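Gripper Test Operator (part-time, fixed term)

Dralard, Manipulation Test Group
Reports to: Enikő Boros
Start: October
Contract length: 4 months, 20 hours per week

Dralard measures end effectors for integrators who need numbers before they buy. The current program compares two-finger parallel grippers on tabletop picking of small household items. Two finger geometries and two controllers are under test, the second controller being the Fedell unit, which replaces the position-only loop used last year. We need one operator to run trials and keep the records in order.

The work

You will set out objects on the table according to a printed layout sheet, start each trial from the control station, and score the result as a grasp, a slip, a miss or an abort. The plan calls for 3000 scored trials. Of these, 1000 are reserved for the flat-object set, where finger angle and approach height matter most and where the existing data is thin. Last year's run closed at 2522 trials and its log is the baseline for everything you record.

Other duties:
Changing fingers between blocks and checking fastener torque against the setup card
Recalibrating the wrist camera after every finger change
Reviewing wrist video for trials where the force trace and the operator score disagree
Entering results in Bustik, our trial database, before the end of each shift
Writing a short weekly note on drift, wear and anything odd

Requirements

Two years of technical college or equivalent shop experience. Comfort with hand tools and metric fasteners. Basic command line use on Linux. Legible notes. You should be able to repeat the same procedure for a four-hour block and score trial 200 by the same rule as trial 1.

Useful but not required: Python for plotting, prior work with force-torque sensors, any exposure to hand-eye calibration. Training on the arm takes three shifts and is paid at the full rate.

Conditions

Shifts run 8:00 to 12:00 or 13:00 to 17:00. Pick one and keep it for the length of the contract. The work is on site only. The arm runs at reduced speed whenever an operator is inside the marked area – this limit is not adjustable. Safety shoes are supplied.

How to apply

Send a resume and one page describing a measurement you made that came out wrong, and how you found the error. No cover letter. Address both to Kristóf Pálfi, who handles scheduling and will reply to every applicant. Interviews include a 30-minute scoring exercise on recorded trials. 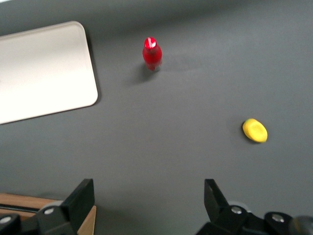

Wrist camera view with open fingers, white tray, red bottle and flat yellow object.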